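Section 4: Using the table cover for folding and sorting

Your Norard clear cover was made with mealtimes in mind, but a good many households find that a big table is also the best place in the house for folding the washing, and we are very happy for you to use it that way (we do it ourselves!). A few minutes of preparation will keep both the cover and your clothes looking nice.

1. Clear away the dishes and wipe the surface with a soft cloth wrung out in warm water. Go over it again with a dry one, paying attention to the edges, where crumbs like to gather.

2. If your table has a hot pot well, switch off the heat and let everything cool down completely. Take out the pot, wipe the rim and dry it well.

CAUTION: Never lay cloth of any kind over a well that is in use or still warm.

3. Bring the washing over in small batches. Large pieces such as blankets and towels are best done first, while you have the whole table to spread them on.

4. Lay each piece out loosely and smooth it from the middle towards the edges with the flat of your hand. A thick ribbed band, such as you find on children's things, should be left to lie naturally and not pulled straight, or it may lose its stretch.

5. Put socks to one side until the end, when their partners have had a fair chance to turn up.

NOTE: Printed fabrics that are still damp can leave a faint tint on a clear cover if they are left overnight. Should this happen, a drop of washing-up liquid on a sponge will usually see it off.

6. When you have finished, carry the folded piles away before the next meal and give the surface one last wipe. Please don't use scouring powder, however tempting it may be, as it dulls the shine for good.

If the glare from a window bothers you while you work, try moving round to another side of the table, or half draw the curtains.
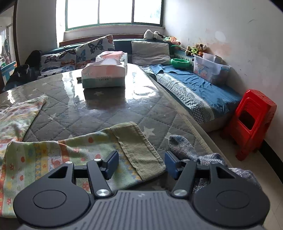
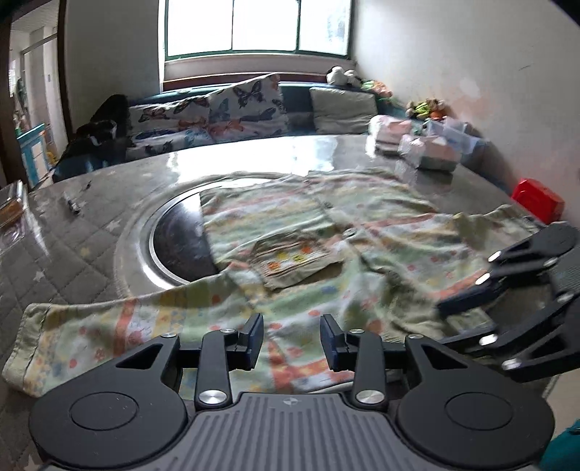

Fig. 4: Patterned cloth laid out on the table, ready for folding.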